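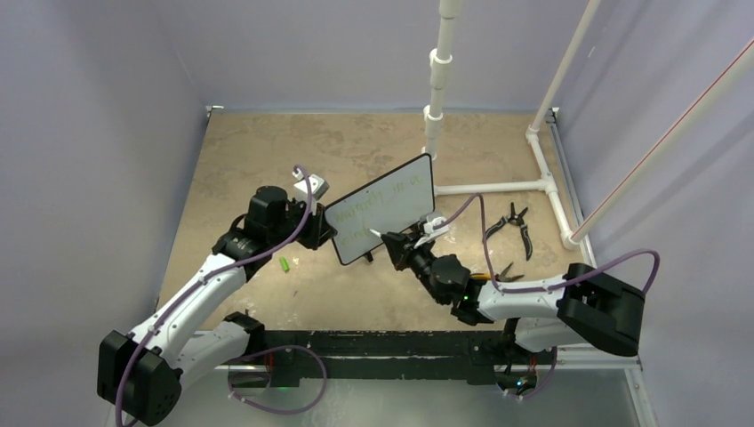 Liam Doherty reckons group brainstorming beats working alone every time, and that anyone who has sat through a good session at Cendport already knows it. We have sat through plenty. We'd like to see it tested.

Call for participants: Masley brainstorming trial
Posted 2019-01-19

We need 42 adults who have worked in an office, a shop or a school and have at some point been told there are no bad ideas. Enthusiasts are welcome, but so are those who spend these meetings looking at the biscuits. Markers and paper supplied.
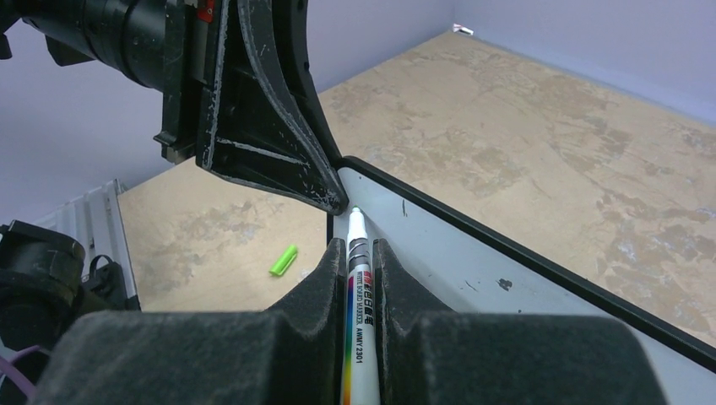 What you'll do

Come to two evening sessions in April, one in a group and one by yourself. Same sort of problem both times, neither of them clever. Judges in Partington will score the ideas without knowing which session they came from.

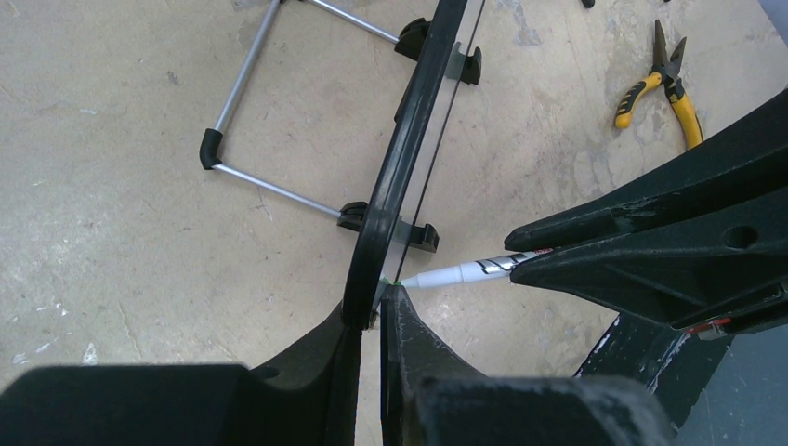
Aluminium rods and black clips, on the concrete

You'll be paid $40 a session. No icebreakers. 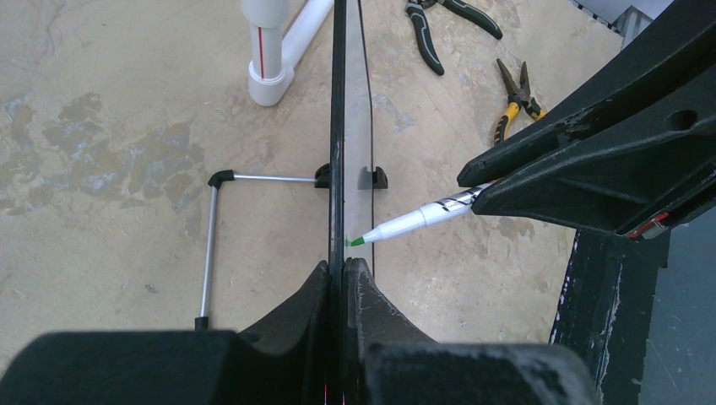
How to apply

Write to the Haller Room, Masley, with your line of work and any evenings you can't do. Please don't send a theory of creativity. We've had one already and it ran past 1000 words.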